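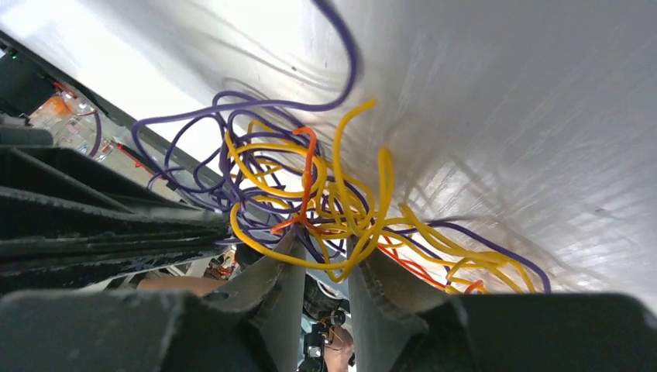
Binwood Shared Composting Program
Progress report, second period, ending August
Prepared for: Eugénie Roussel, grants office
Prepared by: Marcelle Hoarau, site coordination

1. Status

The program is operating at both planned sites, Pistari and Keltent. Enrollment stands at 376 households against the number agreed in the grant letter, which was lower. All 31 bins have been delivered and placed. The curing area at Keltent is complete except for drainage on the north side, covered in section 4. The budget is on plan apart from hauling, covered in section 6.

No change to the end date is requested.

2. Collection

Residents bring food scraps to the bins at any hour. Bins are emptied on Saturday into the first-stage bays, where scraps are mixed with shredded leaves and wood chips. The mix was set at two parts dry material to one part scraps by volume at the beginning of the period and raised to three parts in the sixth week, when the bays at Pistari began to smell. The odor complaints stopped within two weeks of the change. We have kept the higher ratio at both sites.

Weights are taken on a platform scale before mixing. The highest weekly intake in the period was 693 kg, both sites combined. The lowest fell in the holiday weeks. Weekly figures by site are in the attached sheet. One week is missing for Keltent: the scale was left switched on, the battery drained, and the load had already been mixed by the time a replacement was found. We have left the cell blank and have not estimated a value.

Contamination remains the main problem in collection. Plastic produce bags are the most common item, followed by fruit stickers and coffee pods. Bags sold as compostable are a separate question. They break down too slowly in our bays and have to be picked out of the screened product, so for now they are treated as contamination. The notice on the bin lids has been reworded to say this directly.

3. Bins and fittings

The bins were supplied by Baudry and arrived in good condition. The bodies and hinges have performed well. The lid latches have not. The original latch is a thin molded part that bends out of line when the lid is dropped, and after that the lid sits open by a finger's width, enough to let in flies and rain. By midsummer 21 latches had failed.
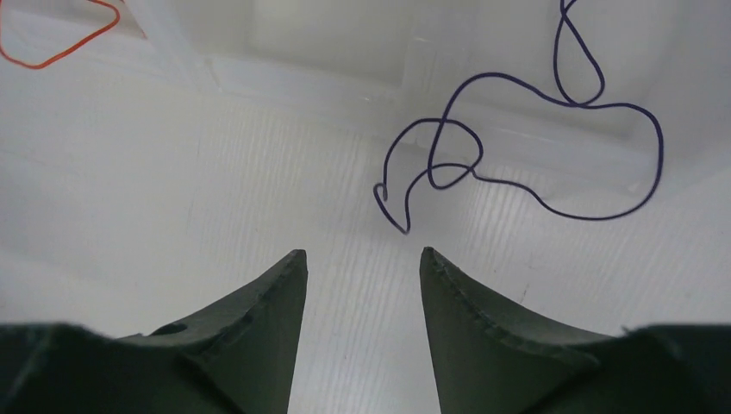 Replacement latches are the largest maintenance item of the period. Baudry sells them only as a set with the lid, at a price we could not justify for a part this small. We have moved to printed latches made to our own drawing, in a thicker section and with a longer catch. Surface finish was discussed at some length with the print shop. Faint layer lines and slightly rough edges are acceptable on the body of the latch, and so is a tip that comes out slightly blunted. The catch face is the exception and is filed smooth by hand before fitting, since a rough face there wears a groove in the lid. Printed latches are now on every bin at Pistari. Keltent is half done.

The first batch was made in a material that softened in direct sun. Two latches on the south-facing bins sagged and were removed. The second batch uses a more heat-resistant material and has shown no change in shape so far. We will inspect again after the first frost, as cold behavior has not been tested.

4. Curing area and drainage

The curing area at Keltent was graded and surfaced with crushed stone. Five windrows can be held at once, with room between them for the small loader. The south side drains as designed. The north side does not: water stands along the fence after heavy rain and wets the bottom of the nearest windrow. We dug a trial trench in July and found a layer of compacted clay that did not appear in the original survey.

Two options were priced. The first is a perforated pipe along the fence line, draining to the existing ditch. The second is to raise the north strip with more stone. The pipe costs more and takes longer to install but keeps the full area in use. Raising the strip would make the turning circle for the loader too tight at that end. We intend to proceed with the pipe and will pay for it from the contingency line.

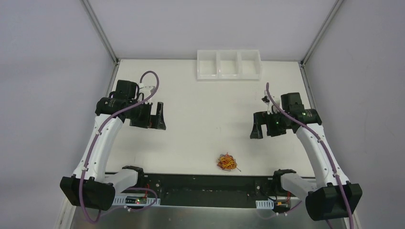 Until the pipe is in, the northernmost windrow position is left unused. This reduces curing capacity by one fifth. With present intake the remaining four positions are sufficient, though there is little slack if the leaf drop is early.

5. Temperature and product quality

Bay temperatures are read with a long-stem probe at three depths, twice a week. The target is to hold the core above 55 °C for three days in a row after each fill. Both sites met the target on every fill except one at Pistari, where the bay had been filled too wet. That bay was turned, more chips were added, and it was held back for a further cycle.

Finished compost was screened and a sample from each site was sent to the county laboratory. Results are pending. Nothing will be handed out to residents until they are in. A germination test with cress was run on site as a rough check – growth was even in the Keltent sample and somewhat weak in the Pistari sample, which suggests the latter needs longer curing.

6. Budget

Bins, stone and signage are closed lines with no balance owing. Hauling is over plan. The overrun comes from extra trips for wood chips after the mix ratio was changed, and it will continue at the same rate. We ask that the unspent part of the printing and outreach line be moved to hauling. The total grant amount is not affected. A revised table is attached for approval.

7. Next period

Install the drainage pipe at Keltent.
Finish fitting latches at Keltent and inspect all latches after frost.
Receive laboratory results and set a date for the first compost distribution.
Secure a second source of wood chips for the winter months – the present supplier closes for six weeks.
Repeat the contamination count at both sites using the same sorting sheet.

Approval of the budget transfer is needed before the next chip order is placed. Questions on the weight sheets or the drainage quotes can be sent to Marcelle Hoarau at the Pistari office.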